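Sports Writing, Unit 6: Reading and Writing About a League Table
Course handout

Last updated: November 2022

Welcome back, everybody, and thank you for the match reports from the last unit, which I enjoyed a great deal (even the one that never got around to giving the final score). This week we leave the single game behind and look at the table, the plain grid of names and numbers that sits at the bottom of so many sports pages and which a surprising number of readers look at before anything else.

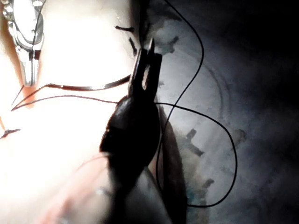
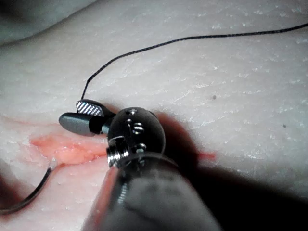
1. What the columns say

Most soccer tables run the same way from left to right: position, club, played, won, drawn, lost, goals for, goals against, goal difference, points. Some papers trim this down when space is tight, and the first things to go are usually goals for and goals against, so that you only see the difference. I think that's a pity, but I do understand it.

A win is worth three points, a draw is worth one, and a loss is worth nothing at all. Older students may remember when a win brought only two points in many leagues, and if you are ever comparing a season from decades back with a recent one, please check which system was in use before you write that one team did better than another. It's an easy mistake and I have made it in print.

Before you write a word, do two small sums. Won plus drawn plus lost must come to the number played. Three times the wins plus the draws must come to the points, unless the club has had points taken away, in which case there ought to be a footnote under the table and you ought to mention it in your story. If the sums don't work, don't guess which number is wrong. Go back to the league's own results list and build the line again from the beginning.

2. Level on points

Now we get to the part I really wanted to talk about! Two or more clubs finish on the same points, and somebody has to be placed above somebody else. Readers get cross about this every year, and a lot of the crossness comes from writers who say that a team "won the league on goal difference" when the league in question doesn't use goal difference first.

There are two common families of rules. In one, you look at overall goal difference across the whole season, then usually at overall goals scored. In the other, you look first at the games the level clubs played against each other, and only go to the overall numbers if that doesn't separate them. Both are perfectly sensible. The first rewards a team for what it did against everyone, the second for what it did against its closest rivals, and you will find supporters who can argue for either one until the lights go off.

Let's work through it with our practice league, the Desivance League, in which every club plays eighteen games. Suppose three clubs finish at the top with 31 points each, and their overall goal differences look like this:

Ekach: plus 17
Insaurralde: plus 12
Zalden: plus 9

Under the first kind of rule we are finished already. Ekach are champions, Insaurralde second, Zalden third, and you can go and write your story.

Under the second kind we need the six games the three clubs played among themselves, with the home side given first:

Zalden 2, Ekach 0
Ekach 1, Zalden 0
Zalden 1, Insaurralde 1
Insaurralde 0, Zalden 1
Ekach 2, Insaurralde 2
Insaurralde 3, Ekach 1

Make a little table out of those and nothing else. Zalden won two, drew one and lost one, so they have seven points. Insaurralde won one, drew two and lost one, for five. Ekach won one, drew one and lost two, for four. So the order flips completely: Zalden are champions, and Ekach, with the best goal difference of the three, come third.

Do try this with a pencil at home, even if it looked simple enough on the page. The usual slip is to count a home game and forget the away game, and one way to catch it is to add up the goals. Goals scored in the small table must equal goals let in. In ours both come to fourteen.

One more wrinkle, and then I'll move on. Some competitions, when the small table separates one club but leaves two others level, start the whole thing over with just those two. Others carry on down the list of rules without starting over. The two methods can give different answers, so read the competition rules for the season you are covering, and read them before the last day, when you'll have a deadline and very little patience.

3. Putting it into words

A table is numbers and your story is sentences, and the reader shouldn't feel a bump going from one to the other. Keep the number of figures in any one sentence low. Two is comfortable, and by four most people have stopped reading and are looking for the pictures or the crossword.

Take this opening, which I wrote badly on purpose:

"Zalden, on 31 points from 18 games with a goal difference of plus 9, finished above Insaurralde, with 31 and plus 12, and Ekach, with 31 and plus 17, after taking seven points from four games."

Every bit of it is right and I wouldn't want to read it over breakfast. Compare:

"Zalden are champions of the Desivance League. Three clubs finished level on points, but Zalden had the best record in the games among them, and that is what the rules look at first."

The goal differences can wait for the third or fourth paragraph. They make a good second beat, as Ekach supporters will be very much aware of theirs.

Crowd numbers deserve the same care. If 423 people came to a ground that holds 2937, give the reader both numbers, or give the crowd and say the ground was mostly empty. The crowd on its own means very little to someone who has never been there. Please don't pile it into the same sentence as the score.

And when a late goal changes the table, say when it came and what the table looked like before it. "An 85th-minute goal lifted Zalden from third to first" tells the whole story of an afternoon in one line. You'll need to have kept an eye on the other games to write it, so keep a running table in your notebook with a line for each club in the race, and update it every time somebody scores.

4. Words to watch

"Top of the table" is fine at any point in the season, though it's kind to add how many games have been played if the clubs haven't all played the same number.

"A game in hand" means a club has played one fewer than its rival. It doesn't mean the club has three extra points, however much its supporters may talk as if it did.

"Mathematically safe" means that no set of remaining results could send the club down. Work it out properly. If the clubs below still have to play each other, they can't all win, and a club may be safe sooner than the simple sum suggests.

"Six-pointer" is everyday slang for a game between two close rivals. It's all right in a column, and I would leave it out of a news report.

5. For next time

Pick any league you like, in any country, and find the page in its rules that deals with clubs level on points. Copy out the order of the rules in your own words (one short paragraph is plenty). Then take the practice results from section 2 and change just one score so that Insaurralde finish on top of the small table. There is more than one way to do it. For this exercise, pretend that the 31 points each and the overall goal differences stay as they are.

Last, write an opening of no more than sixty words for the story of Insaurralde's title, and bring it with you on paper. We'll read them out loud, which I know some of you dread, but it's the quickest way I have found to hear where a sentence has too many numbers in it. In October we ran out of time before everyone had read, so this time we'll start with those who missed their turn.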